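We use cookies to measure visits to this site. By continuing to browse you accept their use. Accept | Manage settings

PRESS RELEASE
For immediate use

Otter deaths on the Mitier road: Oltilen Trust publishes culvert survey and calls for dry ledges

The Oltilen Trust has published the findings of its survey of road crossings on the river Mitier and its side streams. The survey covered 62 culverts and small bridges between the head of the valley and the tidal sluice. At 34 of these structures there is no dry route for an otter when the river is in flood. The Trust is asking the roads authority to fit ledges at the 13 sites where dead otters have been recovered more than once.

Otters travel along watercourses and will normally pass beneath a road if they can do so on foot. When the water rises and the current inside a pipe or box culvert becomes too strong, the animal leaves the river, climbs the bank and crosses the carriageway. Most of the carcasses handed to the Trust were found within a short walk of a culvert, and most were found after heavy rain.

The loss of breeding females is the main concern. A female otter raises her cubs alone and keeps them with her for up to a year or more. If she is killed during that period, young cubs will usually die as well, and these deaths are seldom recorded. The count of carcasses on the road is therefore lower than the true loss to the population.

"The valley holds a small population and it has few links with its neighbours," said Sandrine Guérin, who led the survey. "An adult female killed in October may mean a litter lost in November. We have the positions of the carcasses and we have the measurements of the culverts, and the two sets of records match closely enough for work to start."

Survey method

Each structure was visited at low flow and again at high flow. At low flow the field team measured the internal width and height, the length of the barrel, the slope of the bed and the depth of water at the inlet and the outlet. They noted the presence of natural banks, ledges, stored sediment or boulders inside the structure, and the condition of fences on both sides of the road. At high flow they measured the water depth and the surface speed, and recorded whether any dry surface remained from end to end.

Spraint, footprints and worn paths were mapped on both banks for a fixed distance upstream and downstream. Where a worn path left the water and led up to the verge, the point at which it met the road was marked. These marks were later compared with the carcass records.

Camera traps were placed at a sample of structures for one winter. The cameras returned 4,000 usable clips, of which the larger part showed foxes, rats, herons and domestic cats. Clips of otters were sorted by water level. At low and moderate levels the otters passed under the road at every structure in the sample. At high levels they used the verge at all structures without a ledge. At the Wieser bridge, where an old masonry footing stands above flood level on the left bank, they continued to pass underneath throughout the winter.

Structures were then placed in one of three groups. Group A structures have a dry route at all recorded levels. Group B structures have a dry route that is interrupted, usually at the inlet, by debris or by a drop. Group C structures have no dry route at high flow. All 13 priority sites are in Group C.

Proposed works

The Trust proposes a ledge along one internal wall of each priority structure, set above the normal flood level and with clear headroom above it. The ledge must be joined to the bank at both ends by a ramp that remains passable in flood. A ledge that stops at the face of the culvert is of no use to the animal. Where the barrel is too small to carry a ledge without reducing its capacity, the Trust proposes a separate dry pipe laid through the embankment beside it.

Fencing is needed at each site to lead otters to the ledge or pipe. The mesh must be fine enough to stop cubs, and the lower edge must be buried and turned outwards to prevent digging. Gates and field entrances within the fenced length need a solid threshold. Short fences with open ends can make matters worse by bringing animals to the road at a new point, and the Trust asks that no site be fenced before the ledge or pipe is in place.

The survey report gives an outline drawing for each priority site, with the wall to be used, the ledge height and the fence length. The drawings are not construction drawings. Flood capacity must be checked by the roads authority's own engineers before any work is ordered.

The report also lists minor works at Group B structures. In most cases these consist of clearing debris, placing flat stones at the inlet or repairing a ramp. The Trust is prepared to carry out these works itself, subject to the consent of landowners, and has already applied for consent at the structures on the Indik stream.

Carcass recovery

The Trust continues to collect dead otters for examination. Each carcass is weighed, measured, sexed and checked for tooth wear, old injuries and signs of recent breeding. Tissue samples are stored for later work on contaminants and on the relationship between the Mitier animals and those in nearby catchments.

Romain Hoarau, who runs the recovery scheme, asks that drivers report a carcass as soon as it is safe to do so. "The position is the most useful thing anyone can give us," he said. "A grid reference or the number on the nearest marker post is enough. Please do not stop on the bends above the sluice, and please do not move the animal if there is traffic."

Members of the public should not handle otters without gloves. A live otter at the roadside should be left alone and reported at once, as an injured adult can bite severely. A cub found alone should be watched from a distance before any action is taken.

Reducing contaminants at home

Otters feed mainly on fish and take in whatever the fish have taken in. Several houses in the valley drain to septic tanks that discharge close to the river, and the report includes a page of advice for householders. Fats and oils should be wiped from dishes and put in the bin. Strong bleach and drain cleaners should be kept out of tanks, where they harm the bacteria that treat the waste. Leftover paint, garden chemicals and flea treatments for pets should never be poured down a sink or an outside drain. Tanks should be emptied at the interval given by the installer.
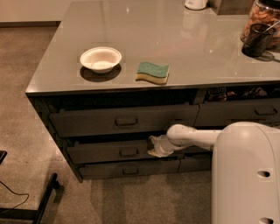
A bowl and a sponge on a kitchen worktop.

Availability of the report

The full report, with the site tables, outline drawings and maps, can be obtained free of charge from the Trust's office. The locations of holts and resting places have been removed from the public version to avoid disturbance. Planning bodies and licensed surveyors may apply in writing for the complete data.

A technical meeting for engineers and landowners will be held at the Trust's office in October, starting at 10.30 am. It will deal with ledge design, flood capacity and access for maintenance. Places must be booked in advance.

Notes to editors

1. The Oltilen Trust is a conservation body working on rivers and wetlands in the Mitier valley. It has no role in the management of roads.

2. "Culvert" in this release means any closed structure carrying a watercourse beneath a road, including pipes, box sections and small arches. "Carriageway" means the part of the road used by vehicles.

3. The figure for structures without a dry route refers to high flow only. Many of these structures are passable on foot for most of the year.

4. Spraint is otter dung. It is left at regular points along a watercourse and is widely used as evidence that otters are present. It does not give a reliable count of animals, and the report makes no estimate of population size.

5. Sandrine Guérin and Romain Hoarau are available for interview. Requests to film at the Wieser bridge should be made in advance, as access crosses private land.

ENDS

Contact: Press Office, Oltilen Trust | © Oltilen Trust. All rights reserved. | Back to top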